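Search this site Enter your keywords
Home | Syllabus | Notes | Labs | Contact

Desktop Software, Unit 7: What Your Editor Remembers

Today's subject is session restore - the feature that brings back your unsaved work after a restart, along with the 15 empty documents you hoped were gone.

Our practice editor is Skundis, release 3. It keeps two separate things. The recovery copy holds your text. The session list holds which windows were open and where the cursor sat. Students mix these up every term, usually on the midterm.

Turning off the session list does not delete recovery copies. They stay in your profile folder until you clear them, so a private letter typed on a lab machine may outlive your enrollment.

Saving is still a good idea. Skundis writes a recovery copy every 97 seconds, a number the manual states with great confidence and no explanation.

Before lab: open Soradix, type a paragraph, force it to quit, reopen it, and write down what came back. Repeat in Skundis. Blank reports will be read quickly. 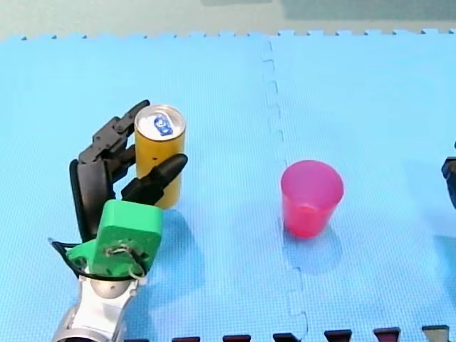 Lab 7: Clearing Recovery Copies

Bring your notes from both editors. Log in with your own account.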